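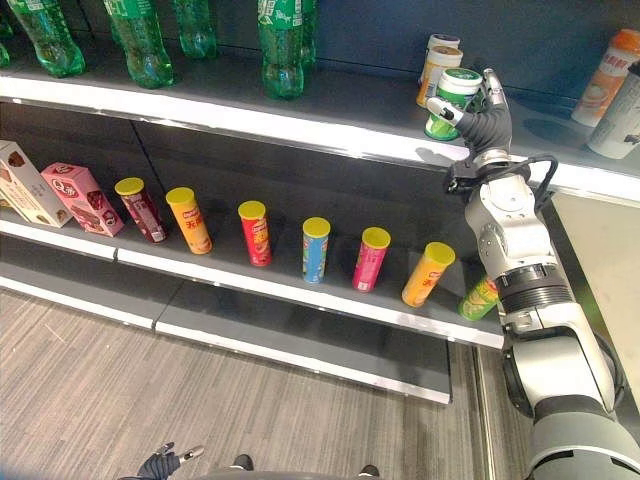

From: Yuk-lan Pan
To: shelf-robots list
Date: December 2024
Subject: Re: Hand won't let go after a protective stop

Skarphéðinn Eyvindsson wrote:

> We had a protective stop on the Darnville unit with a canister
> in the hand. After the reset the arm started its retract move but
> the fingers stayed closed, and it dragged the can into its
> neighbours. Has anyone else seen this, or is it our wiring?

We've seen it at Ponwood, same behaviour, so I doubt it's your wiring. I went through the log for our last 968 picks and found two cases. Both were canisters on the upper shelf, with one finger over the lid.

As far as I can tell, the stop cuts the arm and the hand separately. When you reset, the arm controller comes back first and picks up its queued move. The hand is still homing and holds its last grip. The planner thinks the hand is open when it isn't – it never asks.

I've made a few changes on our side. The queue is now cleared on every stop, so nothing moves after a reset until someone sends a new command. The arm also waits five seconds and then reads the finger positions before it does anything. If the reading says closed, it stays put and raises a fault.

Please don't reach in to pull the can free while the arm is powered. One of our people did that in May and got a pinched thumb. Hit the e-stop, wait for the brakes, then back the fingers off with the manual release.

I haven't tested any of this with the Hyvönen wrist, only the Helberg one. Skarphéðinn, which are you running? And can you send the controller log from a minute before the stop? Mine had already rolled over by the time I looked.

Yuk-lan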